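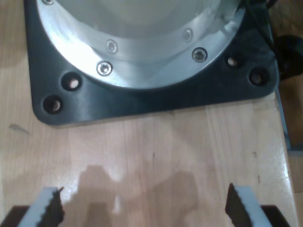
Session 3: Comparing grippers and camera views on a patch-cable task

Module notes, W. Thaler and C. Lüthi
Revision of Feb 8, 2021

3.1 Purpose

The session compares two finger types and two camera positions on one job: picking up an Ethernet cable by its connector and seating it in a switch port. You will run each pairing in turn and fill in the sheet at the back of the Session 2 handout. Marks are given for the record and the discussion. The insertion rate you reach is not marked.

3.2 Terms used

Stroke: the distance between the two finger pads when fully open.
Pad: the replaceable inner face of a finger. Ridged pads hold round cable well but tend to catch on the connector latch.
Tool centre point (TCP): the point between the pads that the controller treats as the end of the arm. Changing fingers changes the TCP.
Wrist view: the picture from a camera fixed to the arm, moving with the gripper.
Fixed view: the picture from a camera that does not move during a trial.

3.3 Finger sets

Set A is the Adeck pair, stiff, with ridged pads. Set B is the Grovudwood pair, softer and slightly longer, with flat pads. The two are exchanged with the same hex key. After every exchange load the matching TCP file and check it against the pointer before moving near the rack. In last May's course two groups skipped this check, and their results for Set B had to be thrown out.

Closing force is set in the controller, from 0 to 100. Start at 60 for both sets. A lower value lets the connector turn between the pads when it meets the port, and a higher one bends the latch on thin plugs. If you change the value, write down the new one and start a fresh block of trials.

3.4 The task

The target is a network switch at the top of an open rack. The cable starts on a dark padded surface in front of it. Approach from above with the fingers open, close on the connector body behind the latch, lift clear, turn the wrist to face the ports, and insert.

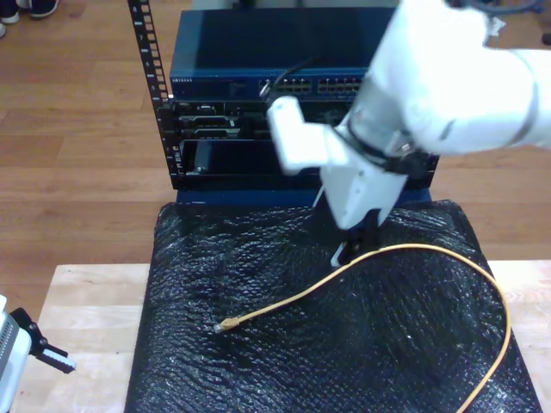

Most failures in earlier years came at the grasp and not at the port. A connector lying on soft padding sinks a little when the fingers come down, and a grasp height taught on bare wood will then be too high. Teach the height on the padding itself. If the pads close on the cable instead of the connector body, record a grasp failure even when the cable lifts - it cannot be pushed into a port from there.

3.5 Camera positions

The wrist view gives the best detail during the grasp. Its weak point is the last part of the insertion, where the fingers and connector can hide the port. The fixed view keeps the port row in sight for longer but shows little of the latch. Glare from flat metal lids is a problem in both. Fix the exposure by hand and leave it alone for the whole block.

Record for each trial:
- finger set and force value
- camera position
- result of grasp (held, slipped, missed)
- result of insertion (seated, partly seated, failed)
- stops by the operator

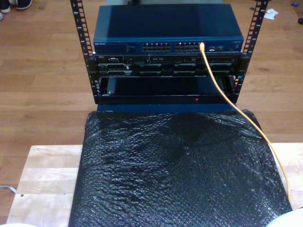 Count a connector as seated only if it stays in place under a light pull by hand. A plug that rests in the opening without latching is partly seated. The cable's own weight matters here: a long free length pulls the plug down and to one side as the fingers open. Keep the same free length for every trial in a block.

3.6 Controller

Both arms run on the Aebischer controller with configuration 726. Speed is limited for this session and must not be raised. Carry out 5 trials per pairing, then change the camera before changing the fingers. That order saves TCP checks.

3.7 Questions for the write-up

Does the better finger set stay better when the camera changes? Which failures would a force reading at the wrist have caught earlier? Compare your grasp failures with the Pevesgate table from Session 2 and comment on any difference in pad wear.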